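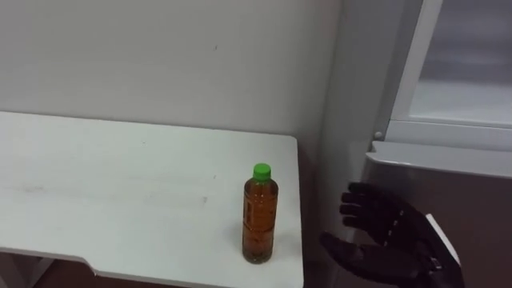
Lonel: Erkside
Trurkwood, one CD

The Lonel string quartet has been playing the three works on this disc in concert for several seasons, and the recording has the settled feel of music the players no longer need to discuss. The title piece, Erkside, is by Tymofii Fedoruk. It is paired with his earlier First Quartet and a short set of folk song arrangements by Yevhen Tkachenko.

Fedoruk wrote the First Quartet in 2000, while he was still a student, and it sounds like a young man's piece. There are a lot of ideas in it and some of them are dropped too soon. The opening movement starts with a cello tune over plucked chords, gets loud very quickly, and then spends a long time winding down. Melaniia Demchenko plays the cello part with a dry, speaking tone that suits it. The slow movement is the best of the four. It is mostly two-part writing, with the viola and second violin holding long notes very close together, and the recording is clear enough that you can hear the bows change. 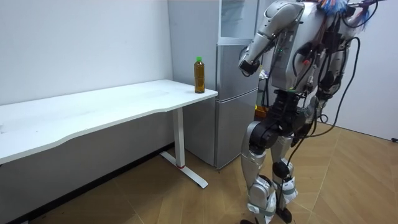
Romain Millet

The finale is harder to like. It runs on a single repeated rhythm for most of its length and the quartet takes it at a steady pace where I would have liked more push. I went back to it several times and still find the last few minutes too long.

Erkside itself is a different matter. It plays without a break, in one span, and the score is 61 pages long. The booklet says that Fedoruk revised it twice, and that the first version was withdrawn after the October premiere. What we have now is slow, quiet and very carefully spaced. A four-note figure in the first violin comes back in every section, usually a little lower than before, and by the end it has gone down to the open G string. Monique Arnaud leads, and she plays this figure almost without vibrato each time. The middle section has some fast, scratchy writing that passes between the two violins, and here the playing is excellent - light, exactly together, and never forced. At bar 205, where the full quartet finally comes in on one chord, the effect is very strong on good speakers. On headphones I found it a bit fierce.

Tkachenko's arrangements make a modest ending. They are plain settings, most of them with the tune in the viola, and they don't ask for much comment. The second, a lullaby, is lovely. The last one stops so suddenly that I checked whether the track had been cut short.

The sound is close and fairly dry. Some listeners will want more room around the instruments, and you do hear breathing, especially in the quiet parts of Erkside. I got used to it. The booklet has a useful essay by the composer but no timings, so you have to get those from the player. The type is also small and printed in gray.

Anyone new to Fedoruk should start with the slow movement on track 2, and then go straight to Erkside. The disc is sold on its own or as a download, and the download comes with the same booklet.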